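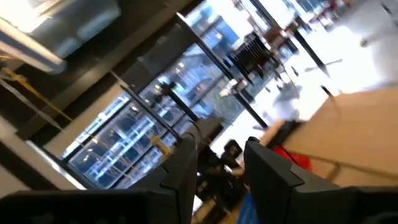 Hi, I'm Vikas, and I need 2 combine drivers for Flidar this harvest! We've got 165 acres of oats and a bit of rye to bring in, and I can't be in every cab at once (I've tried). You should be happy on hilly ground and able to grease your own machine – I'll teach you our header settings. It pays $38 an hour, lunch included, and there's a room if you're coming from far off. Call me after 6 p.m. or stop by the yard in Bellotton before the end of April.

© Flidar Farm, Vikas Yadav | Contact | Back to top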